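An Afternoon at the Rirkberg Security Open House

I had been meaning to get up to Rirkberg for the county's cybersecurity open house ever since they started holding it, and this November I finally packed a thermos and made the drive. It's 40 miles from my place, the last stretch behind a gravel truck, so I missed the welcome and most of the coffee.

The big draw was the operations room that handles network monitoring for the county and for two of its neighbors, Ristmont and Overgaard. I had pictured something out of a movie, and it's really more like a nice insurance office with the blinds down. Our guide, Thảo Ông, has worked there since the place opened and was wonderfully patient with all of us - me especially, as I kept hanging back to read the whiteboards (the interesting parts had been wiped, naturally).

She spent a good while on the new state reporting rule, which gives a town 72 hours to tell the state about a break-in. The clerk from Overgaard wanted to know when the clock starts, and I'm afraid the answer took up most of our time in that room! The short version is that it starts when somebody on staff reasonably believes there's been one, and the lawyers are still chewing on "reasonably."
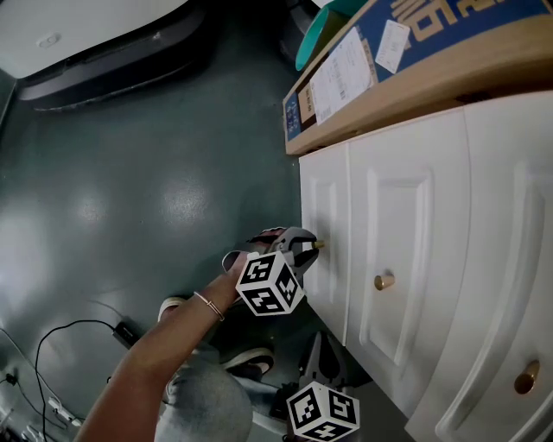 737 words in the full newsletter version | Filed under: Visits

After the break we did a practice exercise built around Cimine, the ticketing system they all share. Each table got a made-up phishing case with 300 log lines on paper, and ours went down the wrong path entirely, chasing a printer. The table by the door found the bad login before I had my glasses on. I did come home with a very good handout on backups, and the lemon bars were excellent.

Registration for the spring visit goes through the county clerk's page.

Comments

Dell R.: We were the table by the door. Beginner's luck, I promise.

marigold_k: Did they say whether school districts fall under the 72 hours too?

Tobin: Parking was awful but I'd go again.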